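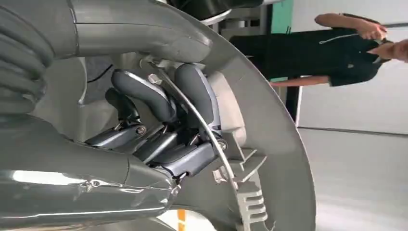 Last updated: March

The case for the visible screw

A fastener that can be seen can be checked. I think this argument should settle most disputes about whether screws, bolts and cables belong on the outside of a product, and I am aware that it has been losing for a long time. Buyers prefer smooth surfaces. Catalogs photograph them well. The cost appears later, when a joint works loose and there is no way to reach it without breaking a clip.

My desk lamp is a Gosoletti, an older one with a bare bolt at each joint and the cord run along the outside of the arm. When the arm starts to sag, I tighten the lower bolt a quarter turn. The job takes less time than finding the hex key. The current version of the same lamp has the bolt under a pressed cap and the cord inside the tube. A sagging arm on that one requires prying the cap, which marks the finish, and the cap does not always hold when it goes back.

The usual objection is that exposed hardware collects dust, snags sleeves and looks unfinished. The first two points are correct. A round head sitting proud of a surface will catch cloth, and a hex head holds grime in its corners. A shallow recess fixes most of the snagging and leaves the head reachable. The third point is a matter of taste, and I do not share it. A row of matching heads, set square to the part they hold, looks finished to me.

Cables are a harder case. A cable crossing a joint has to have slack, and the slack has to go somewhere. If it goes outside, it forms a loop, and a loop can catch on things. If it goes inside, it bends in the same place each time the joint moves, and the wear stays hidden until a conductor fails. I would take the loop in most cases. It should be long enough to bend gently at full travel and short enough to stay clear of the work. Where the cable needs protection, ribbed conduit is a fair compromise – it flexes, it sheds knocks, and it can be opened at the ends.

I kept a log of small repairs while I was renting bench space in Ravotville. It ran to 136 entries, mostly lamps, fans, drawer slides and folding chairs. For each one I noted whether the fault could be seen before disassembly. I make no claim that this is a proper sample, and I was not consistent about what counted as a fault. The pattern I trust is in the time column. Items with open fasteners were usually done in one sitting. Items with hidden clips were put aside, often with a broken tab in a labeled bag, and a few of those bags are still in the drawer.

Manufacturers will say that clips are faster to assemble, and they are. At a run of 2,000 units the saved minutes matter, and a clip also removes the need to control torque. I accept the arithmetic. My complaint is that it stops at the loading dock. A designer who uses clips should at least mark where they are. The Serrano shelf bracket does this with a small molded arrow at each release point, and it comes apart with a thumbnail.

Scratches deserve a word too. A glossy shell shows every scuff, and owners treat the scuffs as damage. Most are cosmetic. A short crack next to a joint is different and should be watched, because that is where the load changes direction. On a matte part the scuffs would draw less attention and the crack would get more of it.

What I would ask for is modest. Use one head size across a product, or 2 if the loads require it. Leave the heads where a straight driver can reach them. Print the size next to the first one. The Prellton folding table does all of this, and mine has been apart four times with no lost parts.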